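Workshop > Notebooks > Cold Chain Bench

Print this page | E-mail this page

27 Jan 2026

Bench notes, vaccine fridges for the Lamau clinic. Writing up before I forget which probe was which.

Started with the Skornik unit, the tall one with the dented kick plate. Came back from Lamau with a tag saying "warm on top, freezes at bottom." No dates on the tag, no reading, nothing. Leire phoned the clinic and got the nurse who wrote it. Says the top shelf read high most mornings and they'd been keeping the flu vials in the middle and hoping. Also the door alarm had been muted with tape over the buzzer. Tape still there. Took it off. Buzzer works, very much so.

Setup: probe in glycol bottle top shelf, same middle, same bottom, one loose in air by the fan. Logger set to sample every 300 seconds. Set point left where the clinic had it so we see what they saw. Door shut, no load. Let it settle while I did paperwork.

First look – bottom probe sitting under 2 and still going down. Middle fine. Top fine-ish. So the tag was half right at least, bottom really does go too cold, and anything with an adjuvant sitting down there would be suspect. Told Leire. She's asking Lamau for a list of what was stored on the bottom shelf and since when. They may not have one. The paper chart on the door only has one column for temperature and doesn't say which shelf.

Pulled the back cover. Evaporator iced on the left side, clean on the right. Fan turning but slow and with a tick in it. Spun it by hand with power off, gritty. Bearing going, I think. Drain hole blocked with what looks like label paper, the kind off the vial trays, gone to mush. Cleared it with a cable tie and warm water. Manual defrost, towels everywhere, my shoes as well.

Fan: we have one off the scrapped unit in the cage. Same connector, bracket holes don't line up. Demetrio says drill it. I'd sooner order the right one, because if we drill it then whoever opens it next has no idea what they're looking at. Left it undecided, wrote up both. Ordering goes through Drinance now and the portal wouldn't take the part number with the dash in it. Tried without dash, took it, then showed me a compressor. Cancelled. Will ring them.

Temporary: old fan back in, cleaned and a drop of oil. NOT to go back to a clinic like that. Red tag on the handle.

Second run after defrost, same probes same places. Bottom shelf now 4 and holding. Top a little higher than I'd like in the hour after a door opening but comes back. Haven't done the loaded test yet. Water bottles needed, and somebody has borowed the crate.

Logger trouble, separate issue. Probe by the fan disagreed with the reference thermometer by more than the sheet allows. Swapped the lead, same. Swapped the port, same. So it's the probe. Binned? No – put in the envelope marked SUSPECT, second drawer, with a note. Please don't put it back in the good box. Last time that cost us a whole run and a very polite argument with Hauksdóttir's people over whose numbers were wrong. (Ours were.)

On that subject. The Hauksdóttir procedure wants an ice bath check before and after each run. I did the before. I forgot the after on run one, did it on run two. Noted on the sheet as missed and not filled in later. Consuelo, you'll see a blank box, it's meant to be blank.

Longer thing, from the call with Consuelo and Maximiliano. The health department wants the small satellite clinics to hold their own stock instead of driving it out from Lamau in boxes on the day. I understand why. The drive is long and the boxes get opened and shut all morning. But it means a fridge in each building, and some of those buildings were never set up for one. Maximiliano read out the list and it's 34 sites. Asked how many have a dedicated outlet. He didn't know. Asked how many have somebody who'll read the thermometer on a day the clinic is closed. Silence on the line, then he said that's a staffing question. Well yes.

What I said, so it's written down somewhere:
– don't ship anything to a site until the outlet's been checked, with the actual fridge's load and not a phone charger
– plug covers or hard wire, cleaners unplug things
– one chart layout for everybody, with the shelf position on it
– a named person and a named backup for the alarm calls
– top and bottom shelf both logged for the first week after install, since a mid-shelf reading would have passed this Skornik all day long

Consuelo agrees with most of it. She wants the alarm to text rather than ring. Fine if there's signal. There isn't at a couple of them, the ones up the valley. Patricio drove out in September and had to go back to the road to send a message. He's got notes from that trip, handwritten, I've asked for a copy. He says they're in the van. Everything's in the van.

Maximiliano also asked could we use domestic fridges for the smallest places to save money. No. Said no. Leire said no before I'd finished saying it. He'll come back with it in writing I expect, so we should have the answer ready with run data attached. We have the old plots from the little under-counter one that Demetrio tested, the one where the back wall froze a water bottle solid. Find those. I think they're in the folder called "misc fridge," or the other folder called "fridge misc."

Training. Consuelo wants a half day for the clinic staff before the first installs. Reading min/max, resetting it, what to do if it's out of range (quarantine, label, phone – do NOT throw out, do NOT use). The last part needs more time than she's given it. People either bin everything or carry on as if nothing happened, and both are a mess to sort out after. Leire will do a one page sheet. Big type. She wants a drawing of the shelves, I said I'd do it, I draw badly but a shelf is a shelf.

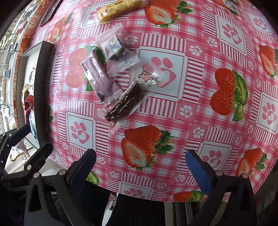 Also for the training: bring the dead fan and the blocked drain bits in a bag to pass round. Worth more than a slide. And the taped buzzer story, without saying which clinic.

Back on the bench after the call. Gasket on the Skornik door – paper strip test all the way round. Grips well everywhere but the lower hinge corner, strip slides out with no pull at all. Hair dryer on it, eased it back out with fingers, better, not perfect. If that corner's been leaking then some of the icing is explained, damp air getting in low. Doesn't explain why just the left. Unless the fan wasn't pushing across. Could be both. Hate it when it's both.

Asked Patricio whether the unit stood level at Lamau. He thinks it leaned, there was a folded card under one foot. Would matter for the door. Put a level in the install kit, a real one, the phone ones lie.

Calibration certs: reference thermometer good for now. The spare isn't, and it's been sitting in the good tray. Moved. Demetrio to send it off with the next lot, form is filled out and needs his signature.

Left running overnight, unloaded, old fan, door shut, red tag on. Logger on the battery as well as the wall. If anyone's in before me please don't open it to have a look, the display's on the outside.

To do
– ring Drinance re fan, ask for a human, get the price before ordering
– find crate, fill bottles, loaded test
– Hauksdóttir sheet, scan both sides this time
– new gasket? ask Demetrio if the scrap unit's is any good
– Patricio's van notes
– bottom shelf stock list from Lamau, Leire chasing. Til we have it, their bottom shelf stuff stays in quarantine in the loaner
– shelf drawing
– tell Maximiliano the outlet survey comes before the delivery dates, in an email so there's a record

Loaner at Lamau seems ok, nurse read me the min and max over the phone and both in range. She'd reset it after, without being asked. Put her name down to help at the training if Consuelo's happy with that.

Filed under: Cold chain, Clinic equipment, Bench notes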